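Jerska reprend l'éditeur Tondano et ses 517 clients industriels

Dernière mise à jour : 16 h 40

L'éditeur de logiciels de gestion de maintenance Jerska a signé l'acquisition de la totalité du capital de Tondano, spécialiste de l'inventaire de parc informatique. Le montant de l'opération n'a pas été communiqué. La transaction doit être finalisée en décembre, après consultation des instances représentatives du personnel des deux sociétés.

Tondano développe une suite d'inventaire déployée chez 517 clients, pour l'essentiel des sites industriels, des plateformes logistiques et des établissements de santé. Son produit principal recense les postes, les serveurs, les équipements réseau et les périphériques, puis rapproche ces données des contrats de licence et de maintenance. Un module complémentaire couvre les consommables et les accessoires, câbles et adaptateurs compris, que la plupart des outils concurrents laissent hors du périmètre. 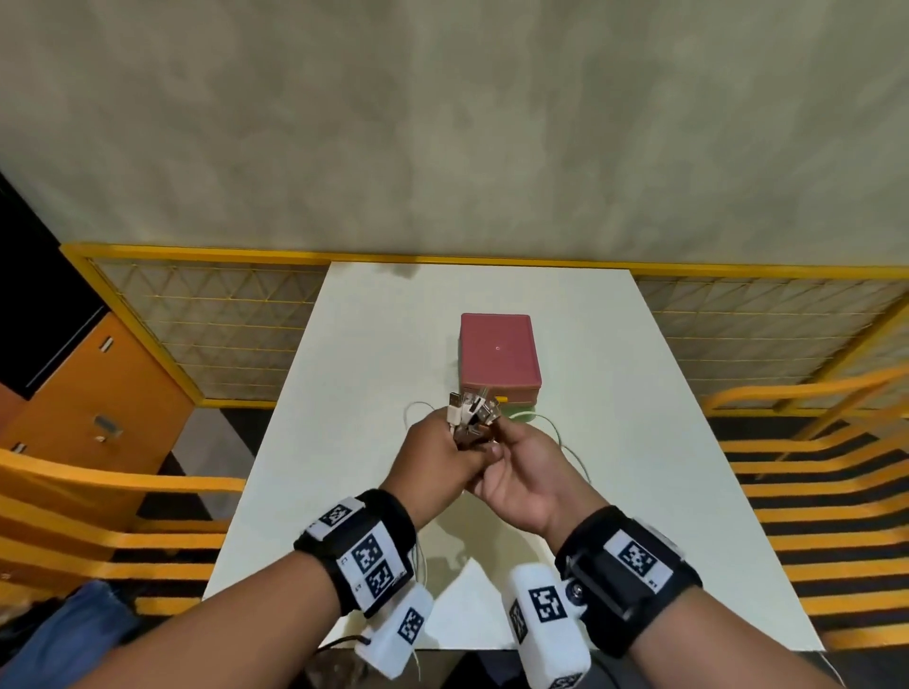
Selon Wendt, intégrateur des deux éditeurs, le rapprochement « supprime un connecteur que nous maintenions à la main depuis plusieurs versions », mais la reprise des historiques d'intervention reste à chiffrer pour les clients qui ont personnalisé leur modèle de données. L'intégrateur demande par ailleurs que le schéma cible soit publié avant l'ouverture de la phase pilote.

Jerska conservera les deux gammes pendant la période de transition. Les équipes de développement de Tondano seront rattachées à la direction technique du groupe et resteront dans leurs locaux actuels. L'acquéreur prévoit une convergence en 2 étapes. La première porte sur l'authentification et la gestion des droits, avec un annuaire commun et une journalisation unique des accès. La seconde concerne le référentiel des actifs, qui passera sur la base de données de Jerska. Les interfaces de programmation de Tondano seront maintenues en lecture et en écriture jusqu'à la fin de cette seconde étape, puis en lecture seule.

Le catalogue d'inventaire compte à ce jour 1646 types de matériels, chacun associé à un jeu d'attributs normalisé : fabricant, référence, interface, durée d'amortissement, compatibilité. Jerska, dont la nomenclature se limite à 800 types, reprendra la structure de Tondano et y reversera ses propres entrées après dédoublonnage. Les identifiants existants seront conservés sous forme d'alias, de sorte que les étiquettes déjà apposées et les fichiers d'export restent exploitables. Les références sans correspondance seront placées dans une file d'attente et soumises à la validation des administrateurs de chaque site.
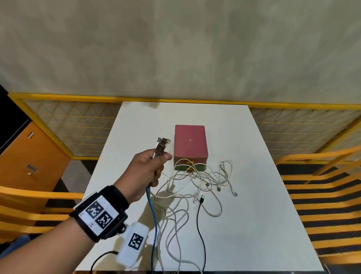 Connecteurs de type USB tenus en main.

Pour les clients hébergés, la migration sera réalisée par l'éditeur, site par site, avec une bascule de nuit et un retour arrière possible pendant la période de recette. Les installations sur serveurs internes devront d'abord être portées à la dernière version majeure. Les versions antérieures continueront de recevoir les correctifs de sécurité, sans évolution fonctionnelle. Un utilitaire de contrôle, livré avec la prochaine mise à jour, signalera les champs personnalisés, les scripts et les rapports incompatibles avec le nouveau référentiel.

Sur le plan commercial, les contrats en cours sont repris aux mêmes conditions jusqu'à leur échéance. Tondano facture au nombre d'actifs suivis, Jerska au nombre d'utilisateurs déclarés. L'acquéreur indique que les deux modes de calcul resteront proposés au renouvellement, sans préciser pour quelle durée. Les clients titulaires des deux produits recevront une offre groupée avant la finalisation de l'opération. Le support restera accessible par les deux portails existants, avec une base de tickets commune dès la première étape de convergence.

L'opération intervient alors que Galten, concurrent direct de Tondano, vient d'ajouter à son propre logiciel un module de maintenance préventive. Les deux fonctions, longtemps vendues séparément, figurent de plus en plus souvent dans un même appel d'offres, ce qui pénalise les éditeurs ne couvrant qu'une partie du cahier des charges. Galten n'a pas souhaité commenter l'annonce.

La marque Tondano subsistera comme nom de module au sein de la gamme Jerska. Le calendrier de la phase pilote, la liste des sites retenus et la documentation du schéma cible seront communiqués aux clients et aux intégrateurs après la signature définitive.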